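Dimas Sutanto
2023-12-12

Well, it's been quite a December at Clativico already, so forgive me if this runs over a few posts (it will, I know what I'm like). We've finished moving Ginden over to their new online shop, and it went live this morning!

For anyone who hasn't met them, Ginden sell spare parts for garden machinery, and they had 1,242 product pages on the old site. Every one of those needed a proper home on the new one, with the old addresses pointing to the right place so that customers with bookmarks didn't end up lost.

Of those, 410 turned out to be near copies of each other, mostly the same belt or blade listed under a different mower. We sat down with Ginden's parts desk and merged them, and I have learnt more about drive belts than I ever expected to.

The search box was the bit I was most nervous about. People type part numbers with dashes, without dashes, with a space in the middle, and the old one gave up on all but the exact match. We built the new one on Jeltunex and fed it 106 of the oddest searches from the old logs until I was happy with what came back.

Huge thanks to the whole team, who put up with me moving the launch checklist about right up to last night. It had 40 lines on it by the end and I'm fairly sure I wrote six of them twice. 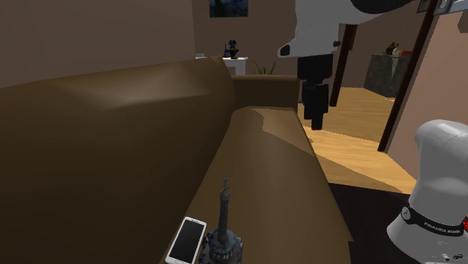
Will my old Ginden login still work on the new shop?
Your email address carries over, but you'll need to set a new password the first time you sign in. Order history comes across with it.

I'll put up a longer write-up on the Clativico blog before the holidays, with the redirect work in proper detail for those of you who like that sort of thing. Right, kettle on, and then back to the support inbox.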